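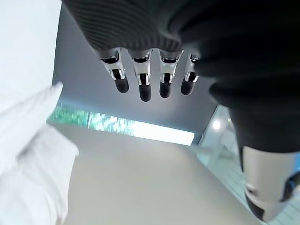
Dimas Nair说，他读完我们上一期的法庭专栏以后最想知道的是，那个在加油站偷柴油的人后来到底判了没有，因为报上只写了“案件押后”，然后就没下文了，他翻了两期都没翻到，觉得自己像追剧追到一半被人拔了电源。

他这封信我贴在办公桌前面的墙上了，写这份报告的时候一抬头就看得见。说真的，去年申请这笔钱的时候，我在申请书里写了一大段什么“填补地方司法报道的空白”，现在回头看有点脸红，Dimas一句话就讲明白了：人家就是想知道后来怎么样了嘛。

给Forsyth基金的中期进展报告
项目：Grastley治安法庭跟踪报道
执行：《Prernalau周报》
2021年5月16日

先说大局，免得您翻到最后才找到：项目在按计划走，钱没有超，有一块进度落后（后面细讲，是我估计得太乐观），有一块比预想的好。下面我按自己的习惯一件一件说，表格放在附件里，财务那张是会计做的，比我写的可靠。

一、法庭这边

我每周去Grastley的治安法庭旁听两天，通常是早上那一庭从头坐到尾。以前报社没有人固定跑法庭，都是警方发了通稿我们才跟一下，所以登出来的几乎全是“某某被捕”“某某被控”，到了真正开庭、认罪、撤诉、改期，版面上就一片安静。被捕是新闻，撤诉就不是新闻了？这个问题我跟主编吵过不止一次（他其实是同意我的，只是他没版面）。

拿到您这笔钱以后，第一件事就是把庭期表一张一张收回来录进去。我们给这个小数据库起了个名字叫Prisari，没什么含义，当时开会开到很晚，念起来顺口就定了。到我写报告为止，Prisari里一共录了1,674条庭期记录，其中1,296条已经补上了结果，也就是说认罪、定罪、撤诉、押后到哪一天，至少有一样是写清楚的。剩下的有些是还没到期，有些是我那天不在庭上，回头去书记处查，查不到，或者查到了但是字迹看不懂。

书记处的人现在认得我了。头几个星期可不是这样，我每次去问庭期表，对方都要我填一张申请单，填完了说这张单子不是这个用途的。后来换了一位书记员值早班，她让我八点以前来，趁还没排队，在柜台边上自己抄。抄完走人，谁也不耽误！就这么一个小小的变化，省下来的时间比我买什么软件都多。我在申请书里列过一笔“记录获取费”，到现在基本没花出去，想跟您商量能不能挪到交通费上，挪用的说明我写在附件二里。

顺便讲一下庭上听到的是什么样的案子，因为您在上次通话里问过。绝大多数很小：无证驾驶、店里拿东西、邻居因为院墙动手、酒后在巴士站骂人。偷柴油那桩算是比较有人关注的，因为那家加油站大家都去。偶尔有入室盗窃，偶尔有持刀伤人，后者一般第一次过堂之后就往上移了，我们这一级看不到结果，这也是Prisari里面一块很大的空白。高等法院那边的庭期表是另外一套，格式不一样，案号也不一样，对不上号，我现在是拿笔记本手工连线，连得头昏。

二、登出来的东西

法庭专栏现在每周一篇，固定在第四版，篇幅比原来说的半版略长。我最得意的是栏尾那个“后来呢”小方块，专门写以前登过的案子现在到哪一步了，三四行一条，不评论，只写结果。这个栏目就是被Dimas那样的来信逼出来的。读者反应特别好，有人打电话到前台，不说自己是谁，就问某月某日那个偷羊的结了没有。

（偷羊的结了，罚款，羊没找回来。）

电子版的“庭报”通讯从创刊到现在有714位订户。这个数字放在大城市不算什么，放在我们这里，我自己是很高兴的。订户里有不少是律师，也有学校老师，还有几位我猜是当事人的亲戚，因为他们回信改我的错字改得特别认真。

另外做了一篇长的，讲押后。我挑了一批开庭超过三次还没有进入审理的案子，一桩一桩去看是因为什么改的期：证人没来，警员调岗，律师撞期，案卷没送到。写的时候非常小心，没有点任何一位法官或者检控官的名字，因为单看一次改期谁都有道理，放到一起看才看得出问题。登出来以后，警方的联络官打来电话，我以为要挨骂，结果他是来告诉我有两桩的原因我写反了。更正已经登了，就在下一期同一个位置，字号也一样大。这件事我觉得应该老实写给您，您给的是做准确报道的钱，出了错您应该从我这里知道。

三、我们怎么处理名字

这一段您的项目官员特别要求写，我就多写几句。

成年被告，公开庭审，已经被正式起诉的，我们写全名。只是被捕、还没过堂的，专栏里不写名字，写“一名某某区的男子”这样。未成年人一律不写，也不写学校和街名，因为在我们这种地方写了街名跟写了名字没有区别。性侵案件的受害人不写任何能认出来的细节，连亲属关系也不写，有时候这样一来整篇只剩下四行，那就四行。

撤诉和无罪的，“后来呢”那一条要登得跟当初一样显眼，网上的旧文章在最上面加一行说明，链接到结果。有三位当事人来信要求把旧文章整个删掉，这个我们讨论了很久，目前的做法是不删，但是把名字从搜索引擎那边拿掉，文章留着。我不敢说这就是对的。其中一位不满意，我跟他在电话里讲了快一个钟头，他讲得很有道理，他说他面试的时候人家早就打印出来了，现在拿掉有什么用。我没有很好的回答。如果您资助的别的报社有更好的规矩，请务必转给我看看，我是真的想抄！

Prisari本身不对外公开查询，这一点从头到尾没变过。有一家做租客背景调查的公司来问能不能买数据，我回信只写了一行，不卖。

四、落后的部分

本来计划里有个培训，教两名年轻记者怎么看起诉书、怎么记庭审笔记、什么时候不能写。一名已经带出来了，现在能自己去坐一整个上午，回来交的稿子我只要改一改罪名的写法（她总是把盗窃和抢劫写混，上个月开始不混了）。另一名做了几个星期就去了电台，工资高，我也留不住，换了是我大概也会去。补招的广告登了，来了几个人面试，有一位我很看好，但是她要等学期结束，最快八月才能来上班。

所以培训这一块会拖，我原来写的是年中完成，现在看是办不到的，我想请您同意延到下半年，钱不加，只是时间往后挪。空出来的那份工资目前原封不动在账上，会计单独记了一栏。

疫情的影响也得说一句。有好几个星期法庭限制旁听人数，公众席只放很少的人进去，有时候我到了也进不去，只能在走廊里等律师出来问。后来有些过堂改成视频，信号断断续续，我听到一半“被告承认——”就没声音了，承认什么？坐在旁边的警员也没听见。那段时间的记录我都做了标记，结果没有书面核实过的一律不登。您看到那几个星期的专栏特别短，就是这个缘故。

五、没想到的事

有一件事申请书里根本没写，可是占了我不少时间，就是读者来问路。意思是，有人收到传票，不知道去哪个庭、几点到、要不要穿衬衫、可不可以带小孩，就来问报社。开头我一个一个回，回到后来发现问的都是那几样，就写了一页“第一次上庭要知道的事”，请一位退休律师看过，登在周报上，后来又印了一些放在法庭门口的小卖部。小卖部老板很乐意，说省得她自己讲。

这页东西没有一句是法律意见，写得非常朴素，就是地址、几点开门、手机要关、迟到了找谁。印刷费是报社自己出的，没有动您的钱，但是如果下半年要加印，我想从宣传那一项里出，数目很小，也写在附件二了。

六、接下来

下半年想做的，按我心里的先后来讲。先把Prisari里没有结果的那些尽量补上，特别是往上移的重案，我跟高等法院登记处约了见面，对方口气还不错，能不能拿到电子版的庭期表见了面才知道。

再就是保释。押后那篇登出来以后，好几位读者写信来讲保释，说家里人交不出保金，为一桩很小的事在里面等开庭。我手头的笔记还不够写，因为最初几个月我记保释金额记得很马虎，有时候只写“准保”两个字，现在后悔得不得了。从本月起每一条都记金额和条件，攒到年底应该能写出点东西来。

还有一件是主编的心愿，他想在图书馆办一个晚上，请读者来当面问法庭报道的问题，不录像，坐着聊。场地问过了，看限聚令怎么放宽再定日子。如果定下来我会早点告诉您，您要是愿意来坐在后排听，我给您留位子，咖啡一般，饼干是好的。

回到偷柴油那桩。Dimas的信我当天就回了，案子又押后了一次，因为加油站的证人出国。再下一次过堂他认了罪，判社区服务，赔偿油钱，登在“后来呢”的第一条。Dimas回了两个字：收到。

附件一：庭期记录按月汇总
附件二：预算调整申请（记录获取费转交通费；宣传项下加印）
附件三：财务表，会计已签
附件四：“后来呢”剪报

附件四扫描得有点歪，要是看不清楚，打电话给我，我寄纸的过去。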